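Confessions of a Slow Tea Drinker

I came to tea late, and I blame the bus. The 62 from Cindthorpe to Furley used to leave me standing outside a little shop called Flanagan for the better part of half an hour, and one wet October afternoon I finally went in to get warm. I came out with a bag of something smoky, a strainer I didn't know how to use, and a lighter wallet. That was 12 years ago (my kitchen cupboards have never recovered!).

Up to then I'd been strictly a bag-in-a-mug person. Boil, dunk, squeeze, forget it on the windowsill. Loose leaf seemed like a hobby for people with nicer sweaters than mine. But that first pot, even though I let it steep far too long and it tasted like a campfire, made me sit down at the table and stay there until it was gone.

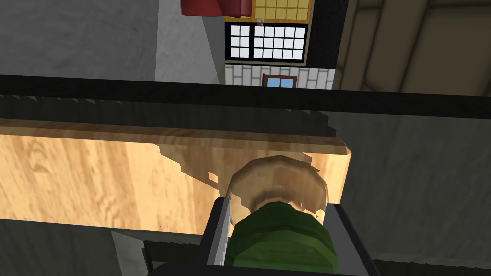 So I started sitting down every afternoon, usually near four, when my brain has quit for the day and dinner is still a rumor. I keep the phone in the hall. I use two spoonfuls of leaves, water just short of boiling, and I wait by the stove and look at the neighbor's fence. My sister thinks this is the dullest thing she has ever heard, and she runs marathons.

These days my favorite is a green blend from Jolari, grassy and a bit sweet, and I'm stingy with it when guests come over. They get the smoky one. I did try keeping a tasting notebook for a while, but every page said "nice" or "too strong," so now it holds grocery lists.

Flanagan is still there, by the way, and the 62 is still late. I've started missing it on purpose.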